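Home Products Valuation Lettings Support Contact

Maklow Eso Property Valuation Module

Eso is the valuation module in the Maklow range for estate agents, letting agents and small lenders. It takes the details of a house or flat, compares them with recorded sales nearby, and returns an estimated sale price with a lower and an upper limit. It can be bought alone or added to an existing Cerex office licence.

How the estimate is made

Each property is entered by postcode, type, tenure, floor area and number of bedrooms. Eso then selects comparable sales from the data set. The default is up to 60 sales, weighted by distance, date and floor area. Sales between family members, auction lots and part shares are left out unless the user puts them back in.

Older prices are brought up to the present with a local index. The module holds 277 of these, one for each index area, and they are rebuilt monthly. Where an area has had too few sales in the period, the index for the neighbouring areas is blended in and the report carries a note to that effect.

Leasehold flats are handled separately. The remaining term must be entered, and the module will not return a figure without it. Service charge and ground rent are optional fields but narrow the range when supplied.

Reports

A report runs to two pages. The first gives the estimate, the range and the date. The second lists the comparable sales with their original and adjusted prices. Up to 100 reports may be run in one batch from a spreadsheet. Output is PDF or CSV.

An Eso report is an estimate and does not replace a survey or a formal valuation by a qualified surveyor. Lenders should check their own rules before relying on it.

Changes in the current version

The distance weighting was revised by Jagadeesh Chacko and now follows walking routes where a river or railway divides two streets. Straight-line distance can still be chosen under Settings. New-build sales are marked in the list and can be excluded with a single tick box. Saved reports from the earlier version open as normal but are not recalculated. 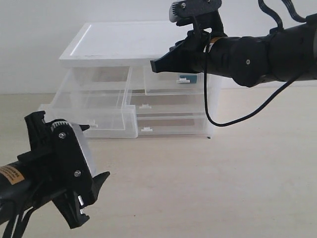
Licence and price

The licence is charged at £215 per office per month, with no limit on named users at that office. Index updates are included. Firms holding a Cerex licence pay the same rate but receive one invoice for both. Notice is one calendar month on either side.

Branches that share a postcode but trade under different names are counted as separate offices. Papadopoulos format files can be imported directly. Files from other systems should first be saved as CSV with the column headings given in the user guide.

Requirements

A current web browser and a fixed internet connection. No local installation is needed. Printing uses A4 portrait and the margins cannot be changed.

Prices and details correct at 10 April 2022. VAT is added at the standard rate.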